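Buying vegetables for a week of soup

3 min read

I make soup once a week from September until spring. It feeds the four of us for two dinners and a couple of lunches, and the shopping takes less time than it used to now that I stick to a short list.

The base is always cabbage and carrots. I like napa because it cooks down fast and doesn't smell up the house. Half a head is enough for my big pot. I buy it already halved when I can. You get to look at the cut side, and tight leaves with no brown specks are what you want.

Carrots I buy small. They don't need peeling, only a scrub, and they go in whole if they're shorter than my thumb. I use 400 grams per pot.

Cucumbers are not for the soup. I slice them thin with salt and vinegar and we eat them on the side. Pick ones that are firm at both ends. A soft end means the middle is already going.

I used to get everything at Plostberg, but the produce there sits too long. Doina Nedeljković told me to look for a place that lays things out in shallow wooden trays, so you can see what's at the bottom.

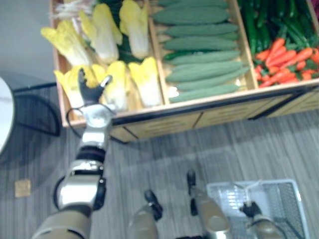
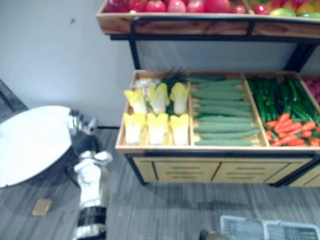 Napa halves on the left and cucumbers next to them, in both photos.

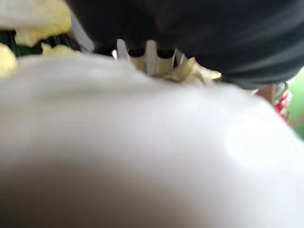

At home I put the cabbage in the fridge first, cut side down on a plate. Carrots go in a paper bag in the drawer. Apples stay on the counter, away from everything else. If I don't get to the soup by the next evening, I at least cut the cabbage and keep it in a box with a lid.

Next time I'll write up the broth, which I changed over the summer.

3 comments

Stavros Angelovski
Do you salt the cucumbers ahead or right before dinner?

Rochelle Castellanos
I salt mine an hour ahead and drain them. Otherwise the vinegar gets watery.

Ognjen Kovačević
Try the cabbage cores in the broth. Slice them thin.

Recent posts
A shelf for the big pot
Freezing soup flat
What I keep in the vegetable drawer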